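Re: [nurska-users] planner picks odd grasp points on crumpled cloth
From: Keyvan Taheri
April 2019

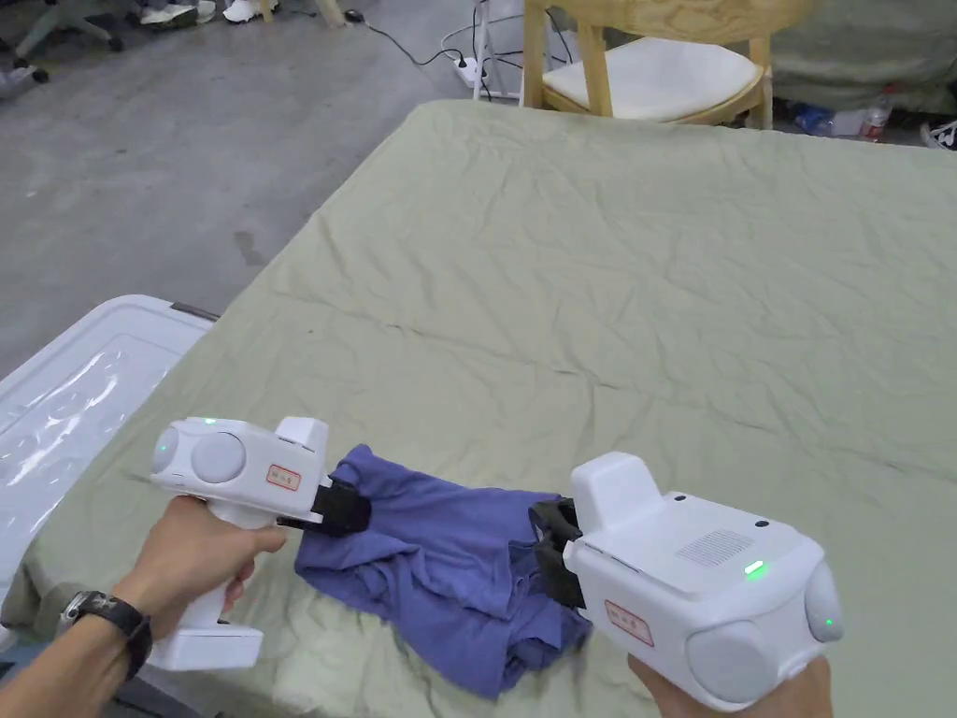

Purple cloth between the two handheld grippers, green sheet underneath.

Hi Bahman, hi everyone,

Thank you for such a careful write-up, and sorry it took me so long to get back to you – I wanted to run your branch on our own recordings before saying anything.

Bahman Daneshvar wrote:
> With the cloth bunched up, the planner keeps choosing
> two grasp points on the same fold. I raised the minimum
> distance in the config and it made no difference at all.
> Is the value even being read?

It is being read, but too late to do you any good. In the March release the distance check moved into the Rultgate filter, and that filter only sees the candidates that survive scoring. On a messy pile the top 50 candidates can easily all sit along one ridge, so the filter has nothing better to choose from and quietly falls back to the first pair. I think the fallback should print a warning at the very least, and I've put that in my patch.

What I did was run the distance check per pair before the scores get sorted. I replayed about 3,000 frames from the Femwood recordings with the seed fixed at 777, and the same-fold pairs are nearly all gone. The ones left are mostly where the segmentation mask leaks onto the sheet. Wrinkles in the sheet look an awful lot like cloth edges to the depth branch, so please try the color mask too if your cloth and your background are different enough (purple on that grayish green separates very nicely!).

One more thing while you're in there. The left and right grippers each keep their own clock, and the replay tool lines them up on the first message it sees. If one side starts late, your pinch on the left gets matched with an older pose on the right. Set sync_mode to 2 and it will use the shared clock instead.

The patch is in the Moradi branch for now. I'd love to hear how it does on your towels before I merge it, and if you can send me one of the bad logs I'll happily go through it this week.

All the best, and thanks again,
Keyvan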